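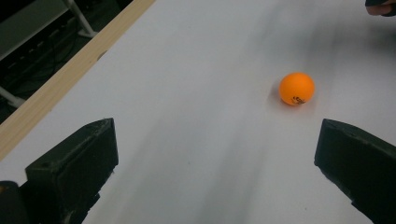

Last week I finished the first 200 demonstrations for the ball task, and I promised Jitendra to write down what I learned before I forget it. My English is not perfect, so please be patient with me.

The task is very simple to say. There is a ping-pong ball on a white table. The gripper goes to the ball, closes, lifts it and puts it in a cup. A child can do this at the age of two. For the model we are training at Etby, it was the hardest task of the winter.

I hold the gripper in my own hand when I record. Some people prefer to drive the arm from a second arm, and Lenni Väisänen has almost convinced me that his way gives cleaner motion. But with the hand-held tool I can record 45 episodes before lunch and my shoulder does not hurt. With the other setup I was happy to get half of that.

The first problem was my own habit. I always came to the ball in the same way, a little from the left, with the fingers open to the maximum. I did not notice it. Chanida Sitthichai plotted the paths for me and they looked like one thick line. A model that learns from one thick line knows only one thing. When she placed the ball near the wooden edge of the table, the policy went to the middle, closed on air and then waited there very politely.

So I made a rule for myself. Before each episode I decide on three things: where the ball is, from which side I come, and how wide I open. I write them on paper first. If I decide during the recording, my hand goes back to its old habit. I also try to start from different heights, and sometimes with the ball not between the fingers at all, so that the first movement must be a correction.

The second problem was the ball itself. It is light, and it rolls. If one finger touches it before the other, it goes away. In the beginning I deleted every episode where this happened. I wanted a clean set. Tamara Marchuk asked me why, and I had no good answer. The robot will also push the ball by mistake, and then it needs to know what to do next. Now I keep these episodes if I recover in a calm way. If I chase the ball across the whole table like a cat, I delete it.

I want to say something about speed also. When I am tired I become fast. It sounds strange, but I think I want to be finished. The fast episodes have blur on the table surface and on the fingers, and the moment of contact lasts only a few images. Tamara sorted the episodes by length and almost all the bad ones were from the end of the day. Now I stop at four o'clock, even if the number is not round.

About color: an orange ball on a white table is easy to see, maybe too easy. We had a long discussion about this. Jitendra thinks the model is only learning "go to the orange thing", and I am afraid he is right. For the next round I ordered white balls and also a dull green tablecloth from Kokkonen. I will mix them in slowly – not all on the same day, so that we can see which change breaks what.

Other small things, for people who do the same work:

Wipe the fingers. Dust from the table makes the grip worse and you will blame the software.

Turn the ball between episodes. Ours has a small black print, and for a long time I had it facing me every time without thinking.

Say the episode number aloud. We lost a whole morning of notes when my paper and the files were shifted by one.

Label on the same day. After a weekend I could not remember why I marked an episode with a question mark.

The result so far: the policy trained on the first set picks up the ball in most positions in the middle of the table, and still fails near the edges. The failures are more interesting now. It misses by a little, opens again and tries a second time. I did not see this before I kept the messy episodes. I cannot prove that they are the reason, but I would not go back.

The plan says 874 episodes for the whole task, a number Kaisu Eskola took from the storage budget and not from any science. I will continue with the edge positions on Monday, if the green cloth has arrived.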